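Suche Suchbegriff eingeben Suchen

Zwischenbericht Automatisierung der Tischreinigung, Standort Hundevton
Stand: August

Im Berichtszeitraum wurde die zweite Station in Betrieb genommen. An beiden Montagetischen räumen die Arme nun Kabelreste und Kleinteile weg, die früher das Personal am Ende der Schicht entfernte. Von den bewilligten Mitteln sind 2.000 Euro noch nicht ausgegeben.

Für die sechs Beschäftigten der Linie hat sich der Tagesablauf geändert. Sie fegen weniger, müssen aber öfter Störungen quittieren. Im Protokoll stehen 219 Durchläufe – ein Teil davon mit Eingriff von Hand. Zwei Personen wünschen eine längere Einweisung, diese ist mit der Firma Salminen vereinbart.

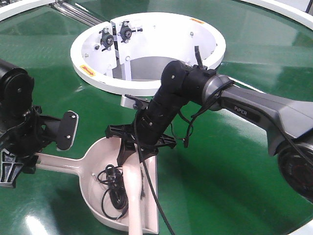

Bericht: Projektgruppe Ileda, Abteilung Fertigung

Schwierig bleibt das Kehrblech mit dem losen Kabel darin, weil die Schlingen sich leicht verhaken. Wir bitten Trumbridge deshalb um Zustimmung, die Testphase bis Oktober zu verlängern. Die Stundenzahl der Beschäftigten bleibt in dieser Zeit unverändert.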